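Watching films at home: tips for the projector, the sound and the discs

Updated 20/04/2026

These notes are for people who watch films in an ordinary living room with a projector or a fair-sized television. None of it needs special tools. Most of the jobs can be done in an evening.

Cleaning the lens

Switch the projector off at the wall and let it cool down before you touch the front. Use a rubber blower first to shift loose grit. Then take a clean microfibre cloth and wipe from the middle outwards in small circles, with hardly any pressure. Kitchen roll and paper hankies can scratch the coating. Glass cleaner can strip it. If there is a greasy fingerprint that won't move, put one drop of lens fluid on the cloth and never straight on the lens.

Check the air filter while you are there. On the Adus model I use, it slides out from the left side and can be cleaned with the soft brush on a vacuum cleaner. I do it every 50 hours of viewing, more often if the windows have been open. A blocked filter makes the fan run faster, and a whining fan spoils any quiet film.

Making a screen from cloth

A painted wall is fine if it is smooth. Ours has old woodchip on it, so I hang a sheet of blackout lining, pale side out. Buy it a good bit wider than the picture you want. Iron it on the back on a low setting, sew a pocket along the top and another along the bottom, and run a length of dowel through each. The bottom dowel pulls the creases out. Don't fold it when you put it away. Roll it on a cardboard tube from a carpet shop.

Plain bed sheets let too much light through. If a sheet is all you have, hang it against the wall and not across a doorway.
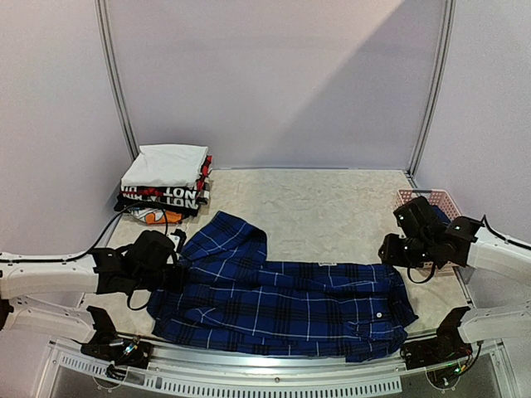 Ruoxi Yuan wrote in to say that her blackout lining kept swaying whenever the heating came on. She fixed it by sewing curtain weights into the bottom corners and putting a small hook in the skirting board on each side. She also says to wash your hands before hanging it, as marks along the top edge are easy to make and hard to get out.

Light in the room

Look for light behind you as well as in front. A lamp in the hall can wash out the picture more than you would expect. A rolled towel along the bottom of the door deals with most of it. Small standby lights on other equipment can be covered with a bit of black electrical tape, but leave the remote control sensor clear.

If the picture still looks grey, check the brightness of the projector against the size of the picture. Mine is rated at 2,000 lumens and it struggles if I push it too far back. Moving it closer gives a smaller picture with much better blacks, and I think that is the better bargain for older films shot mostly at night.

Sound

Speakers standing on bare floorboards tend to boom. Put a paving slab or a thick cork mat under each one. Keep them off the shelf that holds the projector or the picture will shake in the loud parts.

If you can't make out what people are saying, turn the bass down before you turn the volume up. Many soundbars have a speech setting tucked away in the menu. On the Jevex it is listed under "night", for some reason. A rug between the speakers and the sofa helps too, and so do curtains. 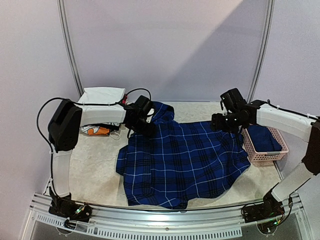 A reader in Pumphrey disagrees about the cork mats and says they did nothing for a soundbar on a hollow cabinet. Filling the cabinet with spare blankets worked much better, apparently, and cost nothing. I've since tried it with our own cabinet and there is less of a rattle in the doors, though make sure that nothing covers the vents of a player or an amplifier.

Looking after discs

Hold a disc by the edge and the hole. To clean it, rinse under lukewarm water with a drop of washing-up liquid, then dry with a soft cloth in straight lines from the centre to the rim. Going round in circles can leave a scratch that follows the track, and players cope badly with those.

Store discs upright, away from radiators and sunny windowsills. Cracked cases are cheap to replace. Rultia does plain black ones in packs of 5 and the paper covers fit them without trimming.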